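Kemeys club to hand on 300 outgrown soccer shirts

April 15, 2018

Families in Kemeys can pick up a used youth soccer shirt for $2 next weekend, when the town's junior club holds its spring kit swap at the Custier Street hall. Doors open at 10 a.m.

The club asked parents in March to clear out closets and drop off anything their children had outgrown. It now has 300 shirts, most of them in the smaller sizes. Shorts and socks will be free with any shirt.
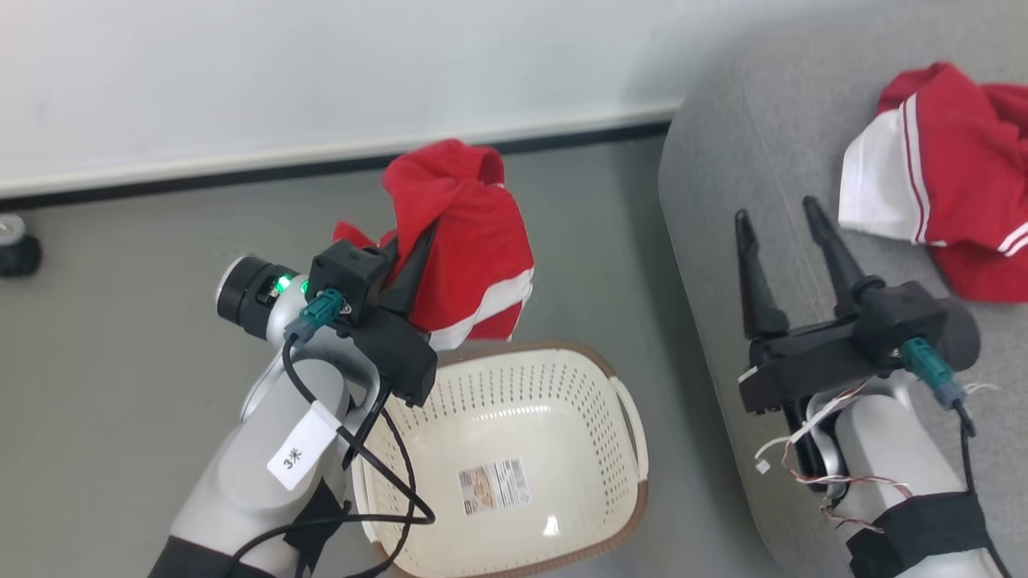

Elin Powell, who is running the swap, said the price of new kit had become a problem for households with more than one child playing. A full set from the club's supplier costs $19 this season for the youngest age group and more for teens.

"We had kids sitting out the first few weeks while their parents waited for payday," Powell said. "A shirt that has been through another family plays just as well."

Donated items are being washed at home by club families and sorted by size. Anything with a torn seam goes to Krystyna Cieślak, who runs the Zurnia alterations shop on Meno Road and is doing the repairs at no charge. 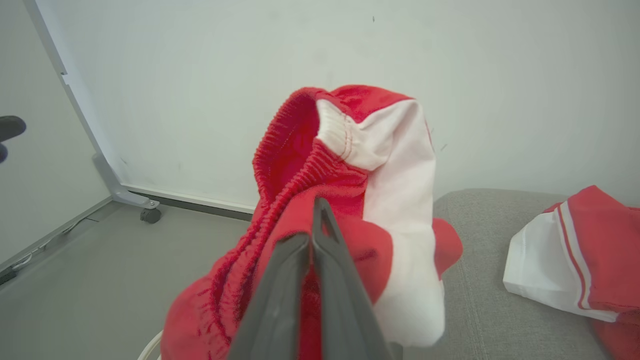 Last year's swap raised $200, and the money went toward new goal nets. Powell said this year's takings will pay registration fees for players who need help.

Shirts from past seasons may be worn in league games as long as the number is readable. Players moving up to the under-12 group will still need the current away shirt.

Donations will be accepted at the hall until the evening before the swap. Shoes are welcome if they are clean and tied together in pairs.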